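Brumoto Bench Cell: Set-up Guide
Section 2. Before You Buy Anything 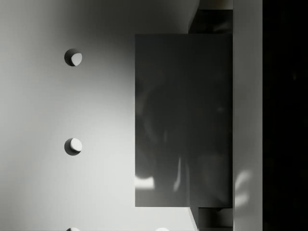
Figure 2-1. Simulated close view of what appears to be the gripper plate beside a pale surface with round holes.

Most set-up guides start with unpacking. We start earlier, as a fair number of the calls to our Clistudton office come from people who have unpacked a machine they have no room, power or money left for. Work through this section with a pencil before you sign a purchase order. It takes an afternoon. Sending an arm back to Plunalgate takes a good deal longer, and you pay the freight.

2.1 Model the job first

The planning software comes with a free licence for the quoting period. Use it. A simulated crash costs nothing and makes no noise.

1. Load the blank cell from the planning library.
2. Add your work surface. Measure the real one. The catalogue drawing of your bench was done by somebody who never met your bench.
3. Add every hole, slot and fixture the arm has to work near, including the ones you keep meaning to fill in.
4. Choose a gripper and bring it in to working distance. Switch to the close view, as in Figure 2-1, and look at how the plate sits against the surface and the holes.
5. Run the full cycle at quarter speed, then at full speed.
6. Save the file under a name you will recognize in six months. "Final" is not such a name. Neither is "final2".

Note: The close view is drawn in plain grays on purpose. You can turn on the colour finishes under Display, and your manager will like them, but shadows and edges are easier to judge without.

Note: Simulated surfaces are perfectly flat. If yours is not, add a shim allowance to the budget now, while it is still a small number.

2.2 Floor space and services

1. Mark the cell outline on the floor in tape. Leave it there for a week and see who walks through it.
2. Allow clear access to the back of the control cabinet. The door opens outward. It will not open inward if you ask nicely.
3. Confirm that you have a dedicated electrical circuit. A power bar shared with the kettle does not qualify.
4. If you have picked an air gripper, check the supply pressure at the bench and not at the compressor. The two gauges are seldom on speaking terms.

Caution: Do not order the guarding until the tape outline has been agreed to in writing. Guard panels are cut to size and cannot be returned.

2.3 The budget sheet

The sheet at the back of this guide has 4 columns: quoted, agreed, spent and regretted. You may rename the last one before it goes upstairs.

1. Enter the arm. Everyone remembers the arm.
2. Enter the gripper, its mounting plate and one spare set of fingers.
3. Enter fixtures. If you plan to drill locating holes in an existing surface, enter the machine shop time, and the price of a second surface in case the first attempt is educational.
4. Enter guarding, cabling and the electrician.
5. Enter training for 3 operators. Training one is cheaper until that person goes on holiday.
6. Enter $2000 for small hardware. You will think this is too much. Keep the receipts and we can discuss it later.
7. Add the whole thing up, then add a contingency line. Leave it visible. A contingency hidden inside the cabling will be found and taken away.

Note: Prices in the Danko fixture catalogue do not include fasteners. We have raised this with them.

2.4 Lead times

Standard arms ship in some 18 weeks from deposit. Grippers come from a different warehouse and keep their own schedule, so order them on the same day and expect them on another.

1. Pay the deposit only after the simulation file has been run through with the people who will use the cell.
2. Book the electrician for the week before delivery. Confirm the booking. Confirm it again.
3. Measure the loading door, the hallway and any elevator. The crate dimensions are on the quote, second page, in type we have since made larger.
4. Decide where the crate will live if the room is not ready. "The parking lot" is a popular answer and voids the warranty.

Caution: The crate must stay upright and dry. Do not cut the straps to have a look. The tilt indicator is checked when you make a claim, and it has never once taken the customer's side.

2.5 Sign-off

Do not go on to Section 3 until you have:

- a saved simulation file that runs the full cycle without contact faults
- a tape outline that has survived the week
- a completed budget sheet with an actual signature on it
- a confirmed date for the electrician

Keep copies of all of it with the cell paperwork. The installer will ask for the simulation file on arrival and will not start without it.

Section 2 revised Aug 3, 2018. Replaces the previous sheet, which had the door opening the wrong way.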